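Where Does the Rain Go? A Term of Measuring Puddles in Pundotcombe

Project report by Yi-an Maeng and Mohsin Siddiqui

Why we picked this

Everyone at our school knows the dip at the bottom of Sindano Lane. When it rains hard in the morning you have to walk along the wall to get past it, and by home time it can be completely dry. But the big puddle by the Oltari bakery, only a few streets away, sits there for days! We wanted to know why two puddles in the same town, under the same rain, behave so differently, and our geography teacher, Ms Queiroz, said that was a good enough question for a whole project.

Our first guess was that the bakery puddle was simply deeper. Mohsin thought it might be the shade as well, as the bakery side of the street gets hardly any sun after lunch.

What we did

We made two rain gauges out of squash bottles, with the tops cut off and turned upside down to make funnels, and put one near each puddle. After every good shower we measured the depth of the water at the deepest point with a metal ruler, and went round the edge with a long tape. Then we went back at break, at lunch and after school to do it again (our shoes did not enjoy this).

We also dug a small hole in the verge beside each puddle, with permission, and did a soak test. You pour in a jug of water, start the stopwatch and wait until the hole is empty. It sounds dull but it was the best part of the whole project - we were both shouting at a hole in the ground.

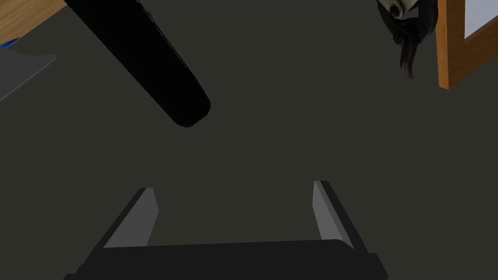 Pundotcombe, Nov 14, 2018

What we found

The rain gauges agreed with each other nearly every time, so we could rule out one street getting more rain than the other. The depth was the real surprise. The Sindano Lane puddle was the deeper one on every visit, which meant our first guess was wrong.

The soak test gave us a much better clue. The hole at Sindano Lane emptied in 151 seconds. The one by the bakery took roughly 3 hours, and Yi-an had to finish timing it alone while Mohsin was at band practice. The soil there is sticky grey clay that you can roll into a sausage, and at Sindano Lane it is crumbly and full of little stones. The tarmac in the lane is also badly cracked, so we think the water gets down through the cracks and then drains away through the stony ground.

Shade probably matters too, but we can't say how much. To test that properly you would need two puddles on the same soil, one in sun and one in shade, and we couldn't find a pair like that (we did look!).

Problems we had

One of our gauges blew over in a storm and we lost that day's reading. Cars were a nuisance as well, because a single van can splash out a lot of water and make it look as if the puddle is drying quickly. We started writing down every splash we saw, but we must have missed plenty during lessons.

What we want to do next

In January we would like to repeat the soak tests when the ground is colder and wetter. Yi-an wants to try the playing field, where the goalmouth turns to soup every winter, and Mohsin is drawing a soil map of the streets round the school so other classes can add their own puddles to it.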